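Washing Printed Workwear: What the Care Label Leaves Out
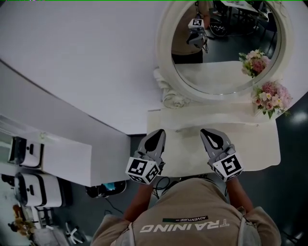 GARMENT CARE

Most of the shirts that come back to the Stockdale counter with damaged lettering were washed according to the label. The label covers the fabric. It says very little about the print, and on a work shirt the print is usually the first part to fail.

This item covers the three kinds of lettering we handle, how each one breaks down, and the settings we now use on the shop machines. It replaces the sheet that went out in January.

Screen print

Screen-printed ink sits on top of the cloth. Standard plastisol ink has to reach its full cure temperature through the whole thickness of the film, and the usual fault is a print that is cured at the surface and soft underneath. It will pass a fingernail test on the day and crack within a few washes. The stretch test is more useful: pull the print gently to a third over its length and let it go. A cured film closes up again with no visible lines. An undercured one stays split.

Cracking is not always a curing fault. A correctly cured print will also crack if it is ironed directly or tumbled on high heat while the shirt is folded over on itself. Customers who report cracks in straight parallel lines should be asked about the iron first.

Heat transfer

Transfers are bonded with an adhesive layer, and the adhesive softens again when it gets hot enough. Failure starts at the corners of letters. Narrow strokes lift before wide ones, so an N or a G tends to go before an O of the same size. Once a corner is up, lint gets under it and pressing it back down rarely lasts.

Emmett Greenberg tested 56 shirts from the returns bin over the spring, all with transfers across the upper back. On 19 of them the lifting was confined to letters that crossed a seam or sat directly against one. The press cannot apply even pressure over a ridge of folded cloth, and the adhesive there never takes properly. New orders are now placed at least two fingers' width below the yoke seam. If a customer wants the lettering higher, the order should be moved to screen print.

Sewn labels and patches

A woven patch outlasts most shirts. What goes wrong is the cloth behind it. Polyester patches shrink very little and cotton shrinks noticeably in the first two hot washes, so a patch sewn flat onto unwashed cotton will bubble in the middle. Wash the shirt before the patch goes on. For the Momen blend, which arrives preshrunk, this step can be skipped.

Piping behaves in a similar way. Light piping on a darker shirt has the added problem of picking up dye, and the first wash should be cold and done separately.

Settings

Turn every printed shirt inside out. Close zippers and hook fasteners before loading. Fill the drum to two thirds and no further - an overfull load rubs, and rubbing does more harm to ink than water does.

Wash at 86 degrees Fahrenheit on the medium spin. Oil and grease will not come out fully at that temperature, so treat those marks by hand first, keeping the solvent away from the lettering. Several of the citrus-based spot removers will soften plastisol in under a minute.

Use a liquid detergent without bleach. Do not use fabric softener on transfers. It leaves a residue at the edge of the adhesive and the corners go sooner. On screen print it does no measurable harm, but mixed loads are the rule here and it is simpler to leave it out.

Hang dry where there is space. If the dryer has to be used, run it on low for 15 minutes and finish on the rail. Iron from the inside only, or through a cotton cloth, with the steam off.

Leave new transfers a full day before the first wash. Orders that are pressed in the afternoon should not be bundled with the same evening's laundry.

Storage

Fold with a sheet of plain paper between printed faces. Stacked plastisol prints can stick to each other in a warm stockroom, and the Womby shelving near the boiler wall should not be used for printed stock in summer.

Gun-woo Shin is checking the Ginik press for uneven heat on the left side of the plate. Until that is finished, use the right two thirds of the plate only and note any job that had to be pressed twice on the order slip.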